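Briniso Institute for Assistive Robotics
Thread, April 30, 2018

Today we are publishing an account of how our household tasks are taught. It is written for our partner organisations, for families who have asked to take part, and for members of the public who follow this page. Posts follow in order.

The Pomby programme teaches robot arms to carry out small jobs in the home. Each job is first performed by a person, by hand, in a real household. The recording of that person's movements becomes the lesson. Very little of the work is done by writing instructions line by line.

We use two methods of showing. In the first, an operator sits at our Zetberg centre and drives an arm by remote control. In the second, a demonstrator holds a gripper in each hand and does the job directly, at a kitchen bench or dining table.

Remote control remains valuable. The operator works within the limits of the actual arm, so every recorded movement is one the arm can repeat. The drawback is speed. A task that takes a person a few seconds by hand can take several minutes from the operator's desk, and new operators tire quickly.

Hand-held showing is faster and travels well. The equipment fits in one carry case, and a demonstrator can be working soon after arriving at a home. We have therefore moved most table and kitchen tasks to this method since January.

The first full task set under the new arrangement is called Eichhorn. It covers sorting, picking up and putting away cutlery and utensils. Our target for the set is 1000 accepted demonstrations.
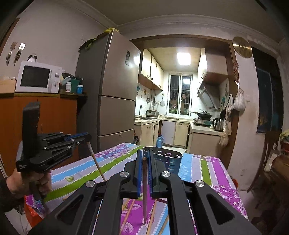 Thin objects make up the larger part of the Eichhorn set, and they have been the most demanding to teach. A spoon has a bowl and a handle, and a small error in grip is usually forgiven. A chopstick gives the jaws very little to hold. Our guidance is to take it close to the top, between the blue pads, and to keep it near upright with the narrow end down, so that it can be lowered into a slotted basket like the dark blue one behind the jaws. A stick gripped at mid-length tends to swing, and the learned movement will swing with it.

Two-handed work is recorded as a single demonstration. Both grippers are tracked together, and the timing between them forms part of the lesson. If one hand waits for the other, the waiting is kept. Demonstrators are asked not to hurry a hand that has nothing to do.

A note on surfaces. We do not ask households to clear away their belongings or change the tablecloth before a session. Patterned cloths are welcome. An arm which has only been taught over a plain grey bench performs poorly in a family dining room, and we would prefer to discover this during training.

A note on pace. New demonstrators often move the grippers as they would move their own fingers, with quick corrections at the last moment. Those corrections are difficult for the arm to reproduce. We recommend a steady approach, a full close of the jaws, a short pause, and then the lift.

Dropped items are not a reason to stop. If a utensil falls on the table, the demonstrator should pick it up with the gripper and carry on. These recoveries are labelled separately by our review staff and have proved among the most useful recordings we hold. If an item falls on the floor, please end the recording and begin again.

Each session runs for 30 minutes, followed by a rest. No demonstrator completes more than 3 sessions in a day. The grippers are light when first picked up and noticeably less so by the end of a session, and sore wrists should be reported to the session coordinator at the time.

Review takes place at the Zetberg centre. A recording is accepted when the tracking is unbroken, the grip is visible and the item finishes where the task sheet says it should. Recordings that fail are returned with a written comment, so the demonstrator can see what was wanted.

Privacy. The household signs a consent form before any equipment is switched on. Recordings are stored under a task number and without the family's name or address. A household may withdraw its recordings at any time up to publication of the set, and need not give a reason.

We are often asked whether the hand-held method will replace remote control altogether. It will not in the near term. Tasks involving heat, such as moving a pan from a stove, continue to be taught from the operator's desk, and we have no plans to alter that rule.

Applications to host Eichhorn sessions are open through the Pomby page on the Briniso website. Homes of every size are eligible, including flats and shared houses. Applicants should have a table or bench that can be reached from at least one long side.

Households already enrolled do not need to apply again. Revised task sheets for the cutlery and utensil jobs will be posted to you with your next session notice. Please recycle the earlier sheets, as the numbering has changed.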